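Stop grading robots on the easy half

Got the new draft of the bench testing rules from Jikura on 14th March, read it twice, still annoyed. It says a task counts as done when the end state is right. Slider at the number, switch at On, plug in socket. Nothing about how the arm got there.

That's a bad rule. A plug jammed in sideways passes. So does one dragged across the panel first. I ran a shop line at Cloltelville for 13 years and we'd have scrapped parts handled like that – and nobody would of called it a success.

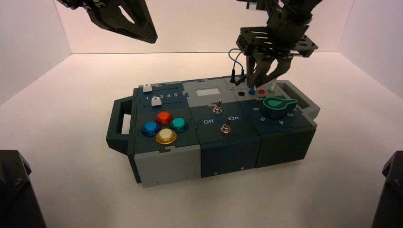 Test lead in the gripper, just above the sockets on the task box.

Kanyarat Sriwong wrote back in September that contact force should be logged on every trial. Right. Cheap to do, too. Her other point was failures: publish all of them. Pester puts out a score from 100 trials and no word on the ones restarted by hand. Were there any? Can't tell. Sangkhawat at least posts the full log, over 1000 lines, ugly, usefull.

So, what I'd want in the final text. Force limits per task. Restarts counted as fails. Same start positions for everybody, written down, with the lighting. And a second lab repeating 40 of the trials before a number goes on a brochure.

Comments are still open. Send some.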